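Old office towers – bin or bodge?

wimpole_ted
Work is chucking out 100 desktops in September and I can have one for nothing. Is it worth it for the kids' homework, or am I adopting a doorstop?

gristle
Doorstop. Mine drew enough power to dim the landing.

Ramil Dela Peña
Disagree. I've kept a couple going for years on spare parts and bad language. Put an SSD in and most of the moaning stops, the computer's included.

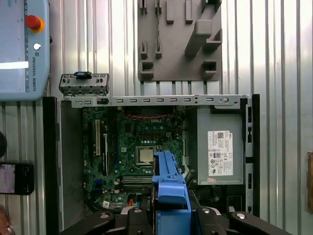 Do check which memory it takes before you buy any. I've got a drawer of sticks that fit nothing I own, and my wife has views on the drawer.

gristle
So free, plus an SSD, plus memory, plus a marriage. A used laptop is under 200 quid.

Ramil Dela Peña
And when the hinge goes?

gristle
You prop it against the toaster like everyone else.

wimpole_ted
I've said yes to two of them. Anyone know if the old power leads are all the same?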